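Anuncios de megafonía de hoy en el instituto, resumidos para quien estaba en el baño (medio instituto, a juzgar por la cola). Va hilo.

1. El anuario cierra fotos en 4 días. Si no mandas la tuya, sale la del carné de la biblioteca. La mía parece de comisaría, así que ya he mandado otra.

2. Taquillas: quedan 198 candados sin reclamar en conserjería. Hay que ir con la combinación. Si te supieras la combinación no estarías ahí, pero bueno.

3. El club de debate busca gente para la salida a Clindancombe en febrero. Booker Dunleavy dice que las plazas son 6. Lyle Dunleavy dice que son 2. Son hermanos y capitanes los dos, suerte a todos.
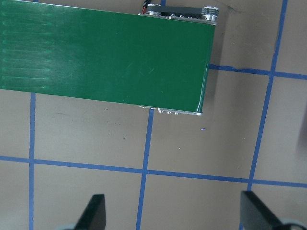

4. La autorización se entrega firmada por un adulto. «Mi primo Bandara, que casi tiene dieciocho» no cuela, ya lo intenté el curso pasado.

5. El autobús de Zetport cambia de parada: ahora sale de detrás del gimnasio. El cartel sigue en la de siempre, muy digno él.

6. El coro ensaya en el aula Prusier, a la hora del examen de mates de al lado. Traed tapones o aprendeos la letra.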